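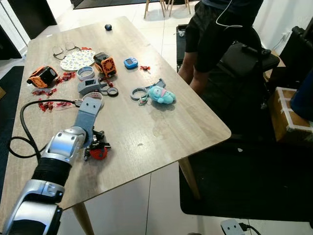

The table, light oak tone

Removing a water ring from a hardwax-oiled table

Posted 23 Sep 2025 in Furniture care, Rirkgate Home Forum
Viewed 76 times

Our table is light wood with a hardwax oil finish, bought second-hand, so I have no paperwork for it. A vase left a white ring, 4 inches across. The ring does not feel raised. I have tried a dry cloth and then a little olive oil, which darkened the area for a day and did nothing else. Do I need to sand the whole top, or can the ring be treated on its own? There is a tin of Plostel maintenance oil in the cupboard from a previous job. 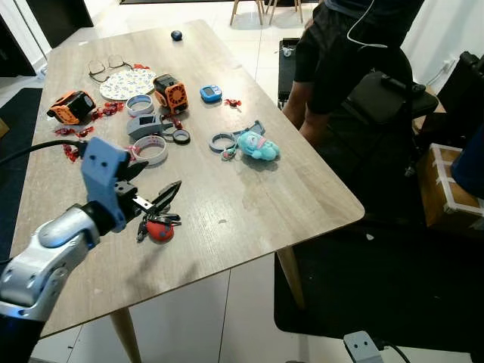 2 replies

pumwood_bench
A white ring is moisture held in the finish. A black one would mean the water had reached the wood, and that is a bigger job. Oil finishes can be repaired locally, which is their main advantage over varnish.

Wipe off the olive oil first with white spirit on a clean rag and leave overnight. Rub the ring lightly along the grain with a fine grey pad. If it is still visible, use 200 grit paper by hand – no machine – and feather the edge well past the mark. Vacuum, apply a very thin coat of the maintenance oil, wait ten minutes and buff off all the excess. Lay used rags flat outdoors to dry, as they can catch fire if bundled up.

Test the oil under the top first. If it beads, the finish is probably lacquer and none of this applies. 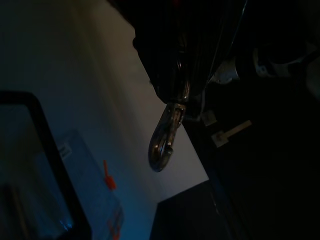 Boonyarit
Agree with most of that. I would try a warm iron over a folded cotton cloth before any sanding, a few seconds at a time. Worked on mine, though that was waxed pine. Also check what gets put down on the top from day to day. Metal snap hooks, like the silver one hanging in the last photo, will mark an oiled surface faster than a vase does. Keep bags on a chair until the new coat has had a week to cure.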